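Reading Group Notes: Maps, Petitions and the Mondwood Papers

Quick one this week, end of term, everybody buried.

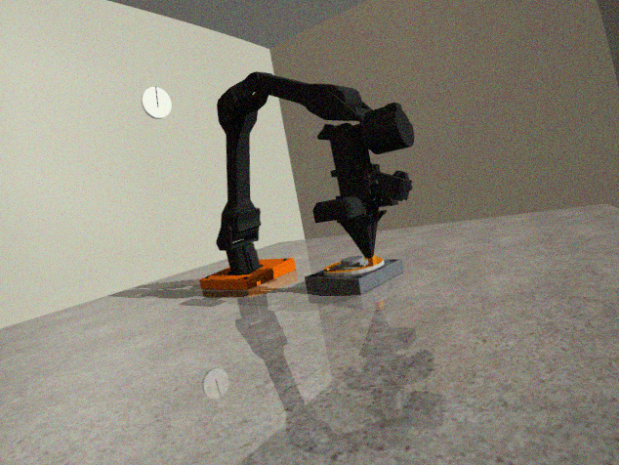 Margit Strand wrote back after the last issue to say we had the Mondwood petitions all wrong, or half wrong anyway. They were never meant for the governor, she says. The people who drew them up were writing to each other, village to village, and the copy that ended up in the colonial file is just the one that happened to be kept. She wants us to read the margins first and the main text second. Fair enough. We're going to try it.

So, the plan. Next session is 6th December, yes a Sunday, sorry, it was the only slot where the upstairs room was free and Malou could make it. Start at 2, done by 5. Bring the packet. If you lost the packet there's a spare set in the department office, second shelf, ask for the green folder.

What's in it: 32 pages, mostly the land petitions plus two of the painted boundary sheets. The reproductions of the sheets are poor. The reds went brown and the river is nearly gone in the second one. Malou Thorlacius has better scans and will put them up on the wall, so don't strain your eyes over the photocopies.

Reading for the session is the intro and chapter three of the Ramanauskas book on witness lists. Chapter three is the long one. If you only have time for part of it, do the section on how the same seven names keep turning up as witnesses in places several days' walk apart. Were they traveling? Were they hired? Did the clerk just copy the names over from an older sheet because he was tired and wanted his supper? Ramanauskas thinks they were traveling. Margit thinks clerk. I go back and forth, and I'd like to hear from the people who work on notaries, who have been very quiet so far this fall.

Also on the table, if there's time: what to call these things. "Map" is in the archive catalog and in every footnote since, but half the sheets don't show you how to get anywhere. They show who owed what to whom, and which family had the spring. A few of you said last time that "account" is closer. Somebody else said "portrait," and there was a groan. I kind of liked it. The trouble with changing the word is that the catalog entries stay where they are and then students can't find anything.

Other bits

The Cindent travel grants are open again. Small money, enough for a week in an archive and a train ticket. Deadline is in May but the refereees need to be lined up well before, so ask your people now and not over spring break. Two pages, no budget table this year thank goodness.

The Wukar transcription project still needs readers for the second batch. You don't need the language to start, just patience with bad handwriting and an hour here and there. The first batch turned up a nice thing, a petition in two hands where the second writer crosses out the first one's place names and puts in the older ones. All of them, start to finish. No comment in the file about it at all. I'd love for someone to write that up before I get greedy and do it myself.

Correction from last issue: the loan from the print room was five sheets, not seven. The other two are photographs of sheets that burned. My mistake, I was working off the old list.

Also a few people asked if partners and kids can come on the Sunday. Sure. It'll be dull for the kids. There's a courtyard.

Spring topic isn't settled. Current front runner is seals and signatures, with a couple of votes for church wall painting and one very long email in favor of roads. Send yours in by the meeting or we'll pick with out you.

Coffee is on me this time. Cups are not, bring one.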